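About Cleramport

Cleramport supplies cups, bowls and small tableware to canteens, school dining rooms and office kitchens. The company was set up by Kanini Wanyama and Arturo Greco, who had both worked in catering supply and had spent a good deal of that time replacing chipped cups. We hold 40 lines in stock and sell by the case only. The minimum order is 2 cases.

What we stock

Every cup in the range has a wide mouth and a tapered body. The taper lets cups nest for storage, and the wide mouth makes them easier to rinse and dry. Rims are rounded on all lines. Colors are kept muted and are carried over from year to year, so a canteen that bought the Fitosow series at opening can still top it up in the same shade.

How we check it

Ye-ji Ryu runs the sample bench. From each delivery she pulls 100 pieces and checks rim diameter, base flatness and finish. A delivery that fails on base flatness goes back whole - we do not sort it. Results are kept by batch and sent to customers on request.
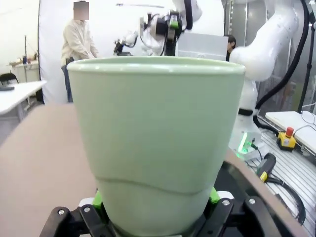 Stacking is tested separately. Cups are nested, left overnight under load and pulled apart in the morning. Any line that sticks is withdrawn until the supplier changes the mold.

Orders and delivery

Han-gyeol Ban handles orders and account questions. Stock is held at our Prodadcombe warehouse, which has room for 800 cases. Orders received by Monday noon ship the same week. Breakages in transit should be reported with the batch number from the case label - we replace single pieces, not full cases.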